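Search this site Enter keywords Go

Visit report: an evening with the Utadine student robotics project

October 28, 2020
5 min read
20 shares 4 comments

The Utadine project is a student build group that meets at Kondedden, a converted house near the college. Our club was invited to send a few members over to see how they run a humanoid. We have only ever built wheeled machines for the Dehghan Cup, so most of us went along to learn how a student group copes with legs and hands on a student budget.

We signed in, left our bags in the hallway and got a short talk in the kitchen. The group is in its second year. The first year went on getting the robot to stand and the second is going on one job: take fruit off a shelf and put it in a basket. They chose the job because it is the set task for the December round of the Stetovano Challenge, and because fruit is cheap to replace.

The room with the robot in it is small, so we went in two at a time and the rest followed on a laptop. The shelf is a plain white cubby unit. For the run we watched, the fruit was a pear, a red apple and a mangosteen, each in its own compartment, with a red plastic basket to put them in.

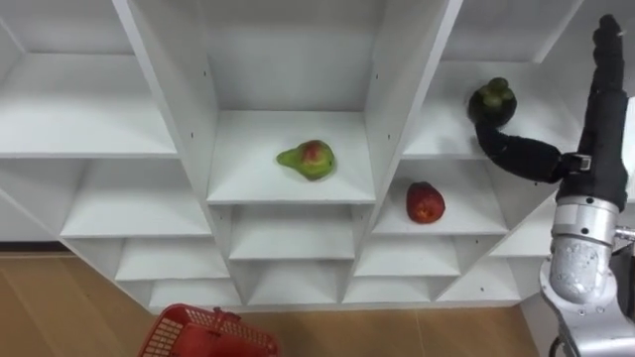 How the sessions are organised

Each session has a driver, a spotter and someone on the log. The driver runs the arms, the spotter stays within reach of the stop button, and the log keeper writes down every attempt with the fruit, the shelf and the result. Roles swap after 20 attempts. When we visited, the log was up to attempt 112 for the term, which the students thought was slow. They lost a fair bit of time early on to a wrist fault and to a software update that reversed one of the joints.

The log is a paper notebook. They tried a spreadsheet first, but people put off filling it in until the end of the night and the entries could not be trusted. Our own club has had the same trouble and we will probably go back to paper too.

Carrying the basket is treated as a separate exercise from picking, with its own pages in the notebook. The handle is thin and the basket swings, so the students practise the grip by itself before they add anything else to the job.

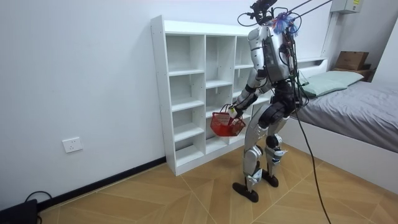
One of our members asked whether the basket was worth the trouble when a tray on a stand would do. The reply from the log keeper was that the Stetovano rules call for a container with a handle, and that teams lose points if it is set down outside the marked area. She added that they had argued for a tray at the rules meeting and lost.

We then talked about money. The group gets a grant of $2000 a year from the college and raised up to $4000 more through a raffle and a sausage sizzle. Most of it has gone on hands and cables. The shelf was bought second-hand, and fruit comes out of the tea and biscuit fund. 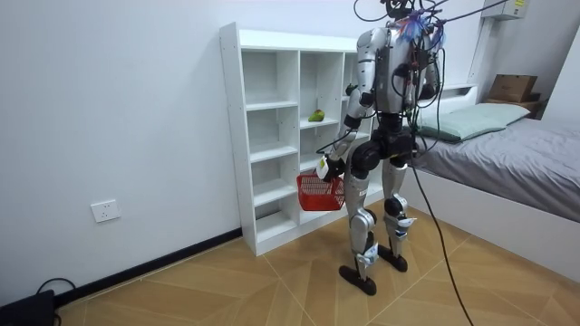

The other large cost is time. New members spend their first month on cable checks and on learning the stop procedure before they are allowed to drive. A few drop out at that stage. The ones who stay usually end up as the better drivers, according to the students we spoke to, and they have no plans to shorten it.

On the picking itself, the hardest part is the approach. Round fruit near the front of a shelf can roll if it is touched from the wrong side, so drivers are taught to bring the hand in slowly and stop short, then check the position before closing. The mangosteen is not on the Stetovano list. The students added it as a dark, round fruit to practise on - the listed ones were getting too familiar.

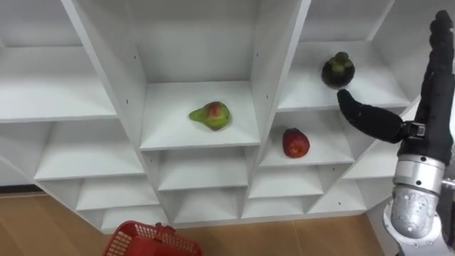 Robot hand near the mangosteen, with the pear and apple on their shelves. Utadine project, Kondedden.

We finished with questions in the kitchen. The students have offered to lend us their training notes, and we have offered them a look at our battery charging setup in return. Members who would like to go on a second visit before the December round should put their name on the sheet in the clubroom. Closed shoes are required and numbers are limited by the size of the room.

4 comments Leave a comment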